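20. Februar 2024 – von mir, wie immer
Lesezeit: 1 Minute
Drucken | Per E-Mail senden

Wieder am Planer gesessen. Murov rechnet jetzt mit 200 Samples pro Griff statt 86, dauert natürlich länger. Taschentuchbox auf dem Tisch in der Sim – die Posenschätzung springt noch, warscheinlich das Timing. 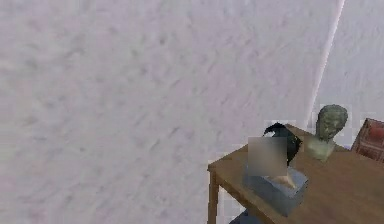 Warum nicht einfach öfter neu planen? Kostet zu viel – bei 20 Hz kommt der Kollisionscheck nicht mehr hinterher.

Morgen den Filter aus Otaso rein, 3 Parameter, dann nochmal alles von vorn. Logs liegen im Tillstead-Ordner.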